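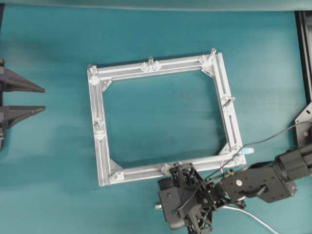
## 4. Arms: mounting, cables, first moves

Rev. Jan 12, 2025. Replaces the stapled sheets in the Tundcombe workshop drawer. Bin those, the elbow limit in them is wrong.

You should have finished section 3 by now (bench clamped, rails up, power supply tested with nothing plugged into it). If not, go back. The arms are called Lallen left and Lallen right all through the software, so in here too. Left means your left when stood at the keyboard.

You'll need:

- hex keys, the good set, not the ones from the flat-pack box
- small crosshead for the servo screws
- blue threadlock
- cable ties, hook-and-loop strap
- marker pen
- the laminated limits card
- tape measure

Arms unplugged until 4.4. Not "switched off". Unplugged, plug on the bench where you can see it.

### 4.1 Bolt the arms to the rail

1. Loosen the mounting plate just enough to slide.
2. Hold the arm by the shoulder. Never by the gripper or forearm, the gears don't like it.
3. Slide to the pen mark on the rail. No mark? Measure 235 mm from the end of the rail to the edge of the plate and make one.
4. Bolts in finger tight, all of them, before you tighten any.
5. Tighten diagonally. Short key only. If you're leaning on it you've gone too far.
6. Same again for the other arm.
7. Push each shoulder sideways with a flat hand. Any click or give, undo and start over from step 4.

**Note:** the drilled plate fits either way up. Wrong way up the arm sits a bit low and you won't notice till the calibration fails. Pen arrow on the plate points at the ceiling.

### 4.2 Check every screw

Boring. Do it. Servo screws work loose, espcially on a new build, and the first sign is usually a wobble at the gripper that you'll waste an evening blaming on software.

1. Start at the shoulder and go down to the wrist.
2. Anything going into metal: out, one small drop of threadlock, back in.
3. Anything going into plastic: NO threadlock. It eats some plastics and the part cracks a week later. Just nip it up.
4. Horn screws last. Check the horn is flat against the joint all the way round.
5. Dab of marker across each screw head and the part next to it. When the line stops lining up, the screw has moved.
6. Printed gripper parts: look for hairline cracks where the lattice gets thin. Cracked, print another. Glue doesn't last.

Leave the threadlock 15 minutes before you bend anything. Overnight is better, the bottle says so as well.

### 4.3 Route the cables

Cables cause most of the faults we get. Too tight and they pull out of the socket when the elbow opens, too slack and they catch on whatever is being built on the bench.

1. Fold the arm up by hand as far as it goes. Slowly. Stiff is normal, grinding isn't.
2. Plug in at the shoulder end first, then work down.
3. Sleeve on before the connector goes in. You can't get it over afterwards.
4. Make the elbow loop (next bit).
5. Tie at the upper bracket. Tie at the forearm. Nothing in between.
6. Snip the tails flush, a sharp tail will saw through a sleeve.
7. Open the arm fully by hand. Fold it. Open it. Watch the sockets, not the arm. 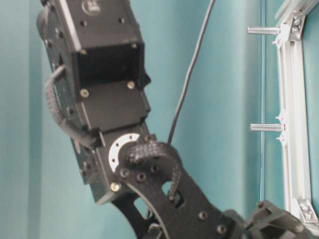 Slack at the elbow has to be right with the arm in its working position, so set the arm there first and judge the loop after. Folded up on the bench it always looks like too much. What you're after is a braided sleeve that arches up over the hub and comes down into the cutout in the forearm plate, with the other sleeve bowed out beside the upper bracket and tucked back in at the joint. Get a finger under both. If the sleeve lies flat on the plate or rubs on the hex heads there, it's too short. Pull more through from the shoulder end and re-tie.

Thin wires stay outside the sleeve. Strap them up and away, with enough drop that they never go tight at full reach.

> **CAUTION:** don't tie anything to the silver horn or through its holes. It turns. The tie doesn't. Rekha Agarwal lost a servo lead and most of a Saturday-sized temper to this in July, and the repair is still in that arm, so please don't add another.

### 4.4 Power up

> **CAUTION:** the arms jump when they get power. Both of them. Hands, hair, mugs and sleeves out of reach, and clear the bench right back.

1. Arms hanging in the rest pose, grippers open, nothing in them.
2. One hand on the stop button. Keep it there till step 6.
3. Plug in Lallen right. Wait for it to settle.
4. Plug in Lallen left. Same.
5. Open the Hepburn panel on the laptop, pick **Scan joints**. Every joint should answer. Missing ones show grey.
6. Feel each servo with the back of a finger. Warm is OK. Hot, unplug and find out why.

A grey joint is a cable more often than not. Everything past it on the chain will be grey as well, so look at the first one, not the last.

### 4.5 Set the limits

The numbers live on the laminated card. Type them in, don't drag the sliders, the sliders round to whatever they fancy.

| Setting | Value | Notes |
|---|---|---|
| Elbow, most open | 140 degrees | both arms |
| Gripper, widest | 81 mm | measure at the tips |
| Speed | slow | leave it till 4.6 is done |

1. Type the values, press **Save to arm**. Not "Save", that only saves to the laptop.
2. Unplug, count to five, plug in again.
3. Scan again, check the values stuck.
4. Jog the elbow open in small steps. It should stop by itself with some loop left in the sleeve. If the sleeve goes tight before the limit, back to 4.3.

### 4.6 First job: touch the corners

Use the small frame of aluminium extrusion, the one with the triangular gussets in the corners and the clear clips on the bars. Please don't strip the clips off it for other projects, the touch positions were taught with them fitted.

1. Lay the frame flat on the teal bench top, in the middle. A slight angle is fine, you teach the corners fresh each time.
2. Lift a corner and let go. If it rocks, a gusset bolt is loose. Fix that before blaming an arm.
3. Bring Lallen right in low and stop just short of the nearest bar. Check that its white cable isn't going to drag across the work.
4. Teach each corner. **Record** after every one.
5. Park right. Bring left in, do the same.
6. Play back at slow, one arm at a time. Hand on stop.
7. Play back both. Watch the clear pegs that stick up at the corners, a gripper coming across too low will snag one.

If the tip misses by a hair at every corner, in the same direction, redo the zero. If it misses differently each time, something is loose. Back to 4.2, sorry.

**Note:** clear the bench of loose bits before playback. Small plugs roll under the frame, tip it up and every taught point is then off.

### 4.7 Before you leave

- arms to rest pose, *then* unplug
- grippers open
- pen marks checked at shoulder and elbow
- laptop on charge
- fault book filled in, even if it says "fine"

Spares come from the Trendville box on the top shelf. Took the last one of something, write it on teh lid.

Section 5 is grippers and the printed fingers. Don't start it until 4.6 has played back clean with both arms.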